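Regular readers will know I promised the episode nine write-up of Sarkard for this slot. It is coming. What you get today is my report on the Zhuravel open day, for which I got up at a quarter to five on a Friday, on purpose, and rode a bus to Elbridge next to a man eating soup.

For newcomers: Zhuravel is the small studio that animates Sarkard, the series about a girl who inherits a ferry and the ghost that came with it. They let the public in once a year, in April, and tickets go by lottery. I had lost the lottery three times running and had started to take it personally.
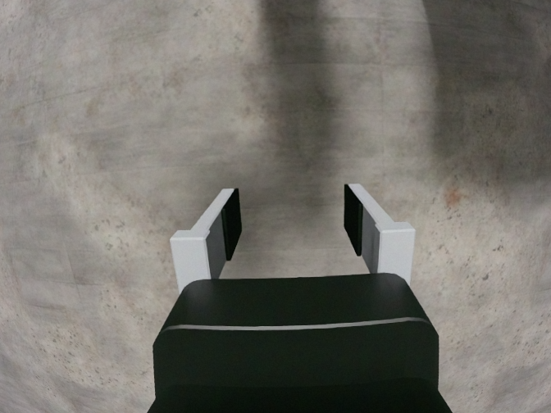 Studio Visits

The day began with standing in a hallway. We were handed lanyards and a sheet of rules, the longest of which concerned stickers. Then Gwenaël Bailly, the production manager, led us upstairs and apologized for the carpet.

I had pictured rows of people bent over light tables. Most of the drawing at Zhuravel is done on tablets, in a program called Posico, and a room full of people working in Posico is about as thrilling as a tax office. Headphones, hoods up, the odd sigh. One animator had been on the same cut for two weeks. It was the shot in episode seven where the grandmother folds a tablecloth, the one I described on this blog as "a nice breather." I kept that to myself.

The exception to all the tablets is Yevdokiia Holovko, who paints the backgrounds, and still does the key ones on paper. She had laid out the harbor paintings on a long table and let us get closer than I would have. The fog you see in the opening titles is a sheet of paper she scrubbed with a kitchen sponge. Somebody asked which brand of sponge. She gave this more thought than it deserved and said the green ones were too rough.

After that came storyboards with Jhosep Usuga, who directed episodes four and eight and will, I assume, be blamed for the finale. He pinned up the boards for the ferry chase and took us through what got cut. There was going to be a goose. The goose had a whole page, and it was a very good page. It went because the episode ran 31 seconds over and the goose was, in his words, "the only character whose contract we could break." I would have given up the flashback instead, and I said so, and he wrote something down. It may have been his lunch order.

Episode four has 1,505 drawings in it, going by the chart on the wall. Several people around me said "wow" with great confidence. I said it too. I have no idea if that's a lot.

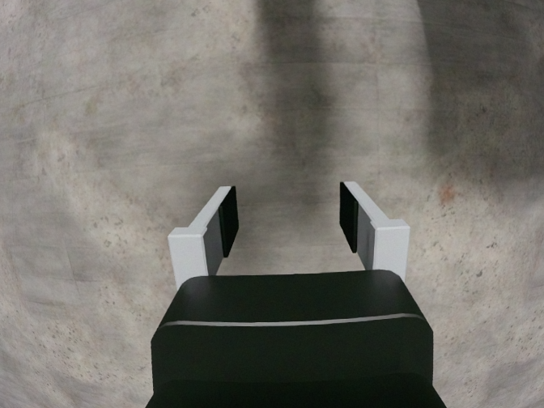

Open gripper over a gray surface (computer render).

Lunch was a rice ball and a long line. I spent it with Oksana Marchuk, who has subtitled the show since the first episode and whose notes I've leaned on in nearly every post here. We argued about the ferry's name, which she translated as Patience in episode one and has regretted ever since. The joke in episode six only works if the boat is called Stubborn. She is hoping for a disc release so she can fix it. I'm hoping for a disc release so I can complain about the price.

The afternoon was the sound booth, and for me it was the best part. Eun-seong Oh plays the ghost, and she did the "you're sitting on me" scene for us live, then again as though the ghost had a cold, then again as the grandmother. The ghost's footsteps are her own slippers, by the way. Ghosts don't have footsteps, but the sound director felt the silence was making him nervous.

Somebody asked about a second season. Gwenaël looked at the ceiling for a while and told us the gift shop closed at four.

I bought a ferry keychain, a folder with the grandmother on it, and a postcard of the fog. The keychain lost its smokestack before I reached the bus stop. The folder is excellent and I'm not using it for anything.

If you want to try for next year, the lottery form goes up on the studio's site over the winter, and it wants your answer to a question about the show. Ours was "What does the ferry carry in episode two?" I put "regret." They were looking for onions, and let me in anyway.

Episode nine post on Sunday, assuming I've slept. Please stop emailing me about the lighthouse. I saw the lighthouse.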